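Textbooks > Everyday Geography > Chapter 4

Print this page | E-mail this page

Chapter 4: Where Your Water Comes From

I grew up in Erkach, which gets plenty of rain and still managed to run short every August. I thought that was just how summers went. You filled the bath, you put a lid on the bucket and you stopped washing the car!

So let's start with the ground under the town. Rain that falls on the Mastov hills (800 metres at the top, and very boggy) sinks into chalk and creeps downhill for years before it reaches a well. Chalk is full of tiny gaps – think of a stiff sponge – and a rock that holds water like this is called an aquifer. We'll use that word a lot.
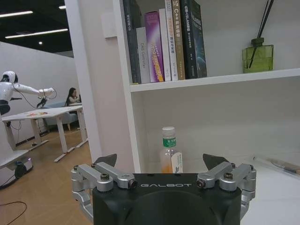

One reader of an earlier edition wrote in to say that I was far too kind to chalk, and that her own well in Gittins, 57 metres deep, had gone hard and cloudy two summers running. Fair enough! Chalk water picks up minerals on its way down, and I've added a section on hardness for her.

Before you read on, find out which river or aquifer supplies your home. Mine is the Drellora, a river you could jump across in places, and I was quite put out when I learnt that.

4.1 The water table

Last updated: 8 August 2021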